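Teach your desk arm to pick up a small block

I built my arm in the shared workshop in Zundidville, and this page explains how I set the pick position for a wooden cube.
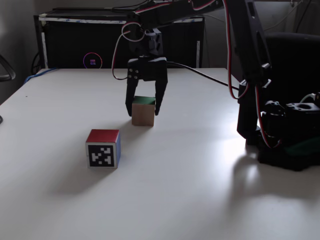
Efe Aliyu wrote to me that the closing speed matters more than the position, and that beginners should set the speed first. I tried both ways and I still begin with the position.

1. Put the cube on the table and move the arm by hand with the servos off. Stop when the open fingers are on both sides of the cube.

2. Read the joint values and save them as "pick". Please write them on paper also - I lost mine once in February.

3. Add a second position straight above the first one, 100 mm higher. Call it "over". The arm must always go to "over" before it goes to "pick".

4. Close the gripper in steps of 10 and wait a little between the steps. When the servo starts to hum, go back one step and save this value.

5. Run the whole cycle 4 times at low speed. Keep one hand near the power switch.

If the cube turns when the fingers close, one finger is touching first. Correct the wrist joint by a small amount and repeat from step 2.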